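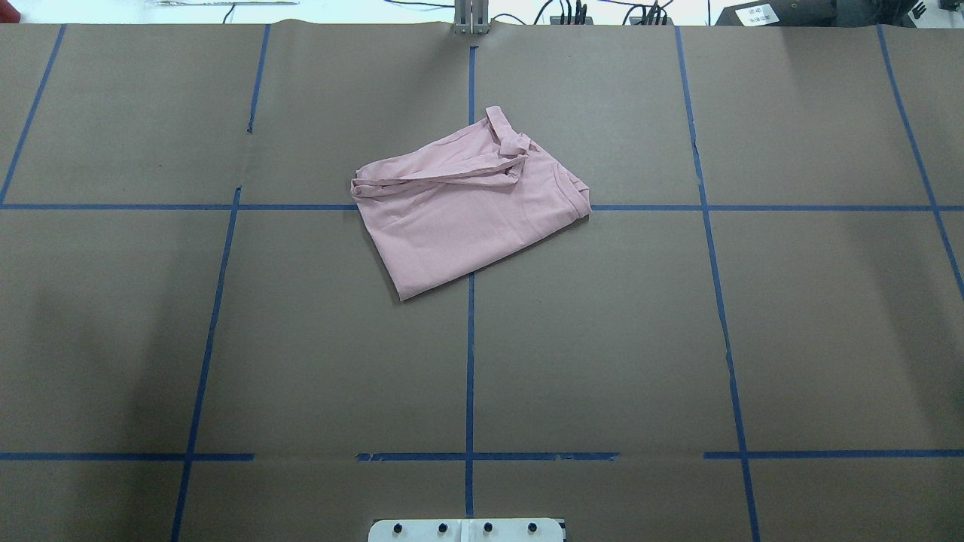 Student robotics clubs love a big claim, and the one at Coltlow College has been making a fairly big one since last fall: that its two-armed robot will fold laundry well enough to compete at the Szalai Open in November. I went over to Skurnton to ask Darcy Harawira, who teaches the evening class and runs the club that grew out of it, how much of that I should believe. On the worktable there is brown paper, a grid of blue painter's tape and a pink bundle lying crooked across one of the lines, with a loop of cloth sticking up off the top. I have left shirts on a chair in better shape, and I said so.

"Sure," Harawira said. "So have I. You've also been folding for a lot longer than a year."

The project is called Cellel, a name left over from an earlier group that wanted to sort batteries. It has 14 students, most of them in their second year, and a budget Harawira would only describe as "enough for tape." They meet on Wednesday nights. The rule at the Szalai Open is that a team gets eight minutes and a shirt it has not picked, and the judges score the result on a flat table. There are no points for effort.

I asked why anyone would want a pair of industrial arms to do a chore most people get through while watching television. Harawira has heard this one before.

"I don't care about the laundry," she said. "I tell them that in the first class. Cloth is a rotten thing to hand a robot. A block stays a block. You pull on a shirt and you've got a different shape, and whatever you had planned is out of date. If a student can get their head around that, they can work on a lot of other things."

That is a good answer, but it isn't what the flyer in the hallway says. The flyer says "The End of Laundry Day." Harawira sighed when I brought it up. The students wrote it, she said, and she let it go.

Then I asked for numbers. The club has logged 300 attempts since the start of the semester. Of those, 25 were scored as clean folds by the club's own standard, and that standard was written by the same students who run the trials. A judge from outside has yet to look at one.

"That bothers me too," Harawira said. "We've asked the textiles department to come in and grade a batch blind. They said yes - then they saw the schedule."

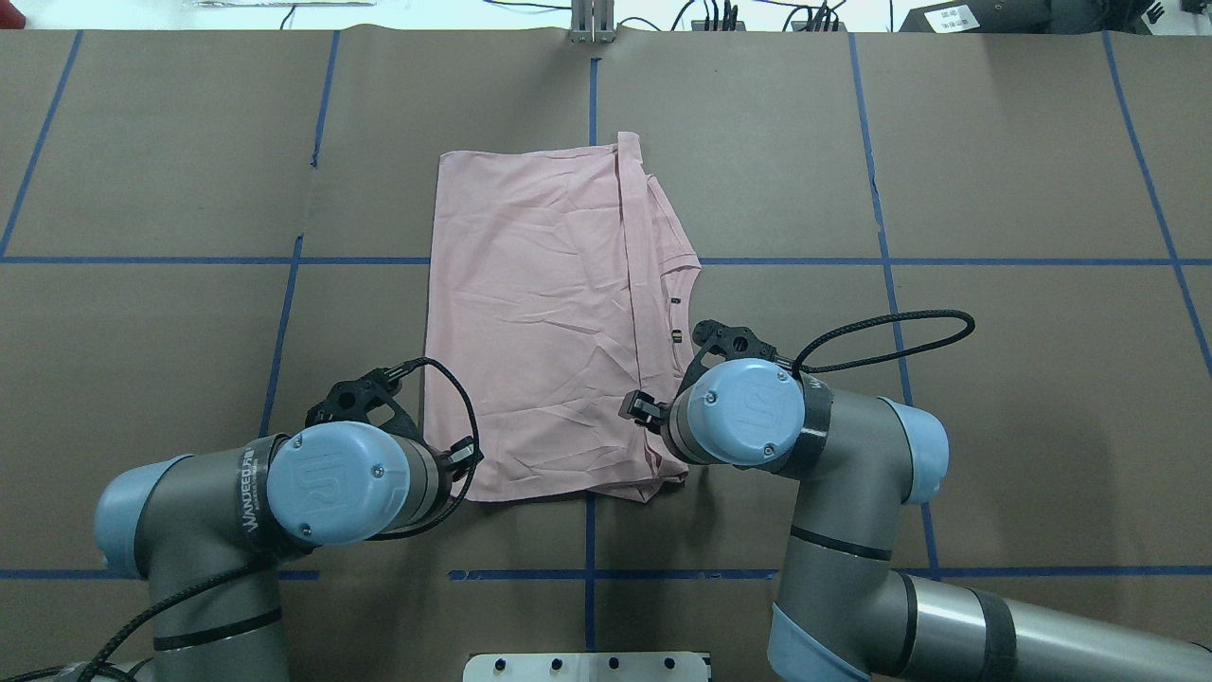
Coltlow Review, p. 8

With a gripper down at each bottom corner of the pink T-shirt, the setup does look more convincing. The shirt is doubled over lengthwise and you could put a ruler along parts of it. It is also wrinkled all over and bunched at the hem, right where the grippers are. I asked whether a judge would call that folded.

"A kind judge," she said. "The hem is our problem. It's been our problem since the first month. Close the jaws too early and you gather the fabric, close them late and you get air. One group wants to fix it in software and the other group wants new fingers. I've stopped taking sides."

Would she put money on them in November? She would not. She expects them to finish the round, which last year's team didn't, and she thinks a middle place would be fair. Two of the students told me separately that they expect to win.

I wanted to know what happens to the club if they come in last. Harawira shrugged and said the class is on the timetable through spring either way, and that towels are next. "Towels are rectangles," she said. "They've earned a rectangle."

I'd still like to see that blind grading before the flyer goes back up. She says I can have the results when she does.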